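Kitchen worktop

A kitchen worktop, also called a work surface or, in North America, a countertop, is a raised flat surface used for preparing food and for standing small appliances. It is usually fixed on top of floor cupboards, though free-standing tables served the same purpose in most homes until the twentieth century.

History

Early kitchens had no fitted surfaces. Food was prepared on a heavy table in the middle of the room, which was scrubbed with sand or soda after use. Continuous worktops became common once cupboards were made to standard heights, and by the 1950s many new homes in Europe were built with them.

In Hájek, the joiner Vlastimil Urban made fitted kitchens for workers' flats from 1952. His order book lists 1091 worktops, most of them in beech. The workshop passed to Miloslav Koubek and later became part of the furniture maker Ernura.

Materials

Solid wood is warm to the touch and can be sanded down when worn, but it needs regular oiling. Natural stone resists heat well - marble, however, is marked by lemon juice and vinegar. Laminate is cheap and light. Its weak point is the joint, where water may enter and cause the core to swell. Steel is the usual choice in commercial kitchens.

Height and depth

Most domestic worktops stand 90 centimetres from the floor and are 60 centimetres deep. Britt-Marie Hellström, in her study Room to Work, argued that a single height suited few households, and proposed a lower section for kneading and rolling. Thicknesses of up to 30 millimetres are usual in laminate.

Use with small appliances

The spread of electric kettles, toasters and mixers in the later twentieth century reduced the free space on many worktops. Designers responded with deeper surfaces, corner cupboards and more sockets along the wall. Pale surfaces are often preferred in small kitchens, as they reflect light. 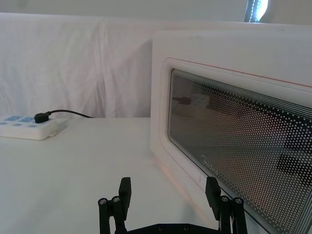
This page was last changed on 31/03/2020.

See also

Draining board
Fitted kitchen
Kitchen table
Splashback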